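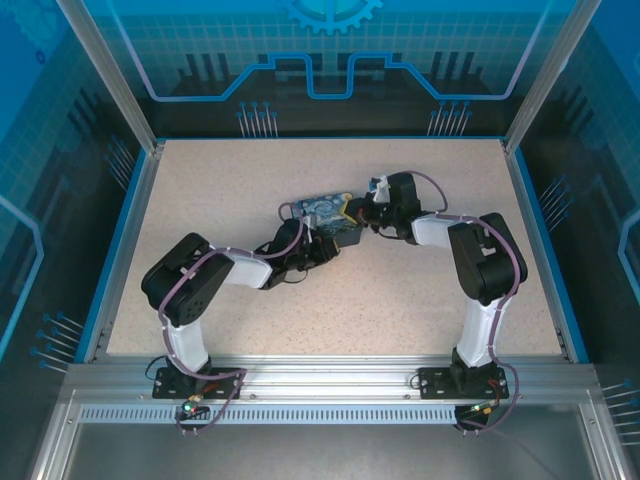

Preguntas frecuentes sobre Vorero

¿Qué es Vorero?
Un método para entrenar por imitación a dos brazos robóticos que manipulan juntos un mismo objeto. Lo desarrolla el grupo Ellano y el código se publica con licencia abierta.

¿Qué tarea se usa como referencia?
La manipulación de una caja con La noche estrellada de Van Gogh impresa en la cara superior. Los dos brazos trabajan sobre la misma mesa y cada uno se acerca a la caja desde su lado.

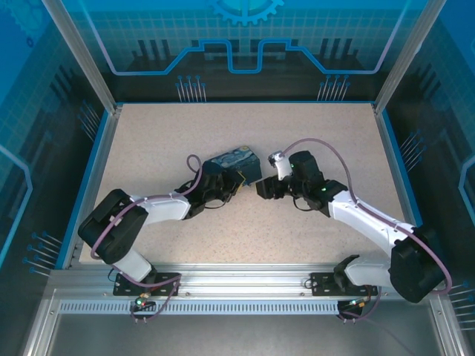

¿Cuántas demostraciones hacen falta?
Con 39 demostraciones teleoperadas la política ya completa la tarea de forma repetible. Por debajo de 12 los brazos suelen llegar a la caja a destiempo y la empujan.

¿Los dos brazos comparten la misma política?
Sí. Una sola red recibe todas las cámaras y el estado de las articulaciones, y predice las acciones de ambos lados en bloques de ocho pasos. Probamos también dos redes separadas, con peor coordinación en el agarre.

¿Para qué sirven las cámaras de muñeca?
La cámara fija da la posición general de la caja. Las de muñeca aportan el detalle cercano, aunque de muy cerca la impresión sale desenfocada y solo se distinguen bien algunos bordes. El tratamiento de esas imágenes se explica en la nota técnica.

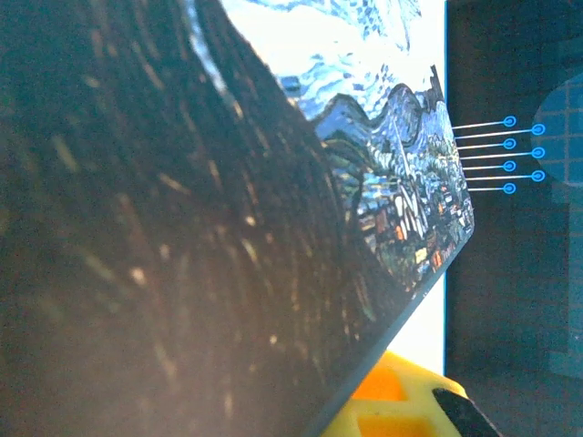
Tiempo de lectura de la nota técnica: 5 minutos

¿Cómo se tratan las imágenes borrosas?
No se descartan. En la versión de marzo las filtrábamos y la política fallaba más durante los movimientos rápidos, así que ahora se entrena con ellas tal como llegan. El único preprocesado es el recorte y el cambio de tamaño.

¿Influye el dibujo de la tapa?
Algo. Un motivo con zonas claras y oscuras bien repartidas ayuda a estimar la orientación. Con tapas lisas el error de giro aumenta y conviene añadir demostraciones.

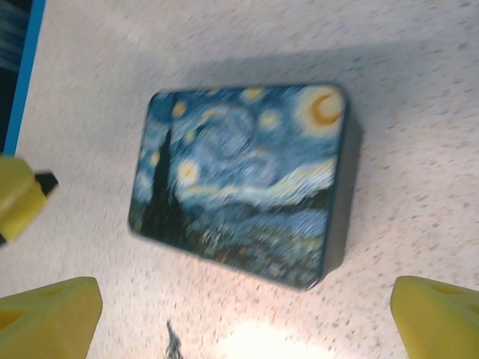
Kocabaş pregunta en el foro si el método serviría con objetos blandos, porque en sus pruebas con bolsas de tela los dos brazos acaban tirando en sentidos opuestos. Por ahora no lo hemos evaluado. Vorero no mide fuerza y supone que el objeto conserva su forma.

¿Dónde están los datos?
En el repositorio Jollovier, con las grabaciones de todas las cámaras sincronizadas.

Última actualización: 1 jul 2023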